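Table clearing

Table clearing is the removal of used items, food scraps and litter from a table after eating, drinking or some other activity. In the home it usually comes before wiping the surface, changing the cloth or laying the table again. The word bussing is used for the same work in restaurants and cafeterias.

Scope

Clearing covers items that go back into use, such as plates and cutlery, and items that are thrown away. Washing dishes and storing leftovers are normally treated as separate chores. In a living room, where the table is often used for snacks instead of full meals, most of what has to be cleared is light waste: wrappers, tissues, paper cups, fruit peel and crumbs.

Types of waste

Wrappers. Candy and snack wrappers may be plastic film, foil, coated paper or a mix of these. Many are too small or too mixed in material to be sorted for recycling and go in the general trash.

Paper cups. Most disposable cups have a thin lining that holds liquid, and local rules differ on whether they can be recycled. Any liquid left in the cup is poured out first.

Tissues. Used tissues are thrown away. Some towns accept plain tissues with food waste.

Peel. Orange and other citrus peel can be composted, though it breaks down slowly unless it is cut into small pieces. Left on fabric, fresh peel can leave an oily mark.

A wrapper, a paper cup on its side, a tissue and a piece of orange peel on a blue tablecloth with a botanical print
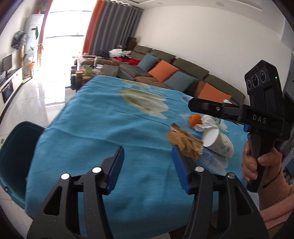
Method

Dishes and anything to be kept are taken off first. Loose waste is then picked up piece by piece or gathered toward one side of the table. Small scraps can be carried to the trash inside an empty cup. Crumbs are brushed into a hand or a small pan, and a removable cloth may be shaken outdoors.

In her household manual The Shared Table, Keabetswe Visser divides the work into "lift, gather and wipe," and advises against wiping until the last crumbs are gone. Suleiman Olaniyan's Rooms After Guests recommends keeping a small bin within reach of the table during parties.

Tablecloths

A cloth protects the tabletop but changes how it is cleared. Crumbs catch in woven fabric, and small scraps can be hard to see against a busy print. Coated cloths can be wiped in place. Cotton and linen cloths are usually laundered once stained, and spills are blotted before washing.

Seasonal customs

Citrus is a common winter snack in many homes, and in December peel often makes up a larger share of table waste. Some households set out a bowl for peel and shells, which is emptied when the table is cleared.

See also

Crumb brush
Table setting
Household waste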